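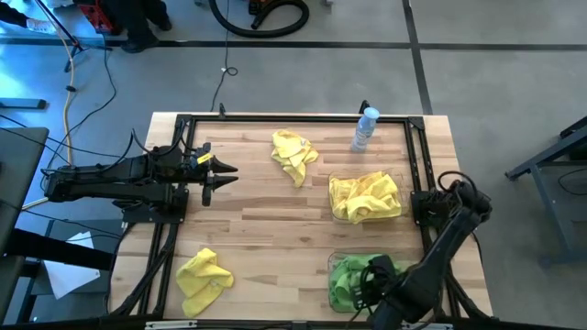 Ticket 707: sticky patches on butcher-block top after oiling
Opened by: me (workshop bench, Garkholm unit)
Status: open, then closed, then open again, see below

So the top has gone tacky again and I'm logging it properly this time because last March I fixed it and wrote nothing down, and now I can't remember what I did. It's the butcher-block style one, pale narrow strips, a few of them with darker streaks. I oiled it with the Dellska finish, gave it two coats, and the next day my sleeve was sticking to it. Before you ask, the cloths are my usual yellow microfiber ones plus a green one. I keep two clear plastic containers on the right side of the table, with a yellow cloth in the upper one and the green one in the lower one, and the idea is that yellow is for oil and green is for cleaning. Two other yellows are lying right on the wood, one up near the top center and one at the lower left, and I'd like someone to tell me whether leaving a cloth sitting on a fresh finish can cause this, because I do it all the time.

What I tried first

Wiped the whole thing down with a clean yellow cloth, no product, just elbow grease. It got a bit better in the middle and stayed bad toward the front. The cloth started dragging and leaving little bits of fluff behind, so I quit before I made it worse.

Then I left it alone for two days with the heater on. No change that I could feel.

Reply from support (pasted in from the email)

"Tackiness after oiling is nearly always too much product left on the surface. Please confirm how much you used, how long you waited before wiping off, and whether the cloth was new or had been washed with fabric softener."

OK, so, answers. I used 75 ml per coat, and yes, I've since read the label and that's a lot for a table this size. I waited until after lunch to wipe off, so a couple of hours (the label says 20 minutes, I know, I know). The cloths get washed with everything else and there's softener in there. I had no idea that mattered!

Second try

Support said to put a small amount of fresh oil on the sticky parts, let it sit for a few minutes so it loosens the old stuff, then rub hard and buff dry with a cloth that's never seen softener. I was skeptical about putting more oil on an oil problem but it worked great on the back half. I went through three cloths. They're spread out flat outside now, because oily cloths bunched up in a container can heat up on their own, and that was news to me. I've changed how I store them.

The front strip near the rail was still gummy, so I went over it lightly with 400 grit, along the strips, and wiped the dust off with the green cloth. Much better. One thin coat after that, wiped off at 20 minutes by the kitchen timer.

Closed the ticket Dec 24, 2018.

Reopened

One spot at the lower left is tacky again, about the size of my palm, and it's the exact place where I always drop the cloth. I'm pretty sure that answers my own question from the top of this ticket. Going to sand just that spot and hang a hook on the wall for the cloth. If it comes back after that I'll try the Massawe hard wax, which a couple of people on the Clunard forum swear by, but I'd rather not strip the whole top to do it.

Still need from support: can I spot-sand and re-oil without getting a light patch in the middle of the darker streaks?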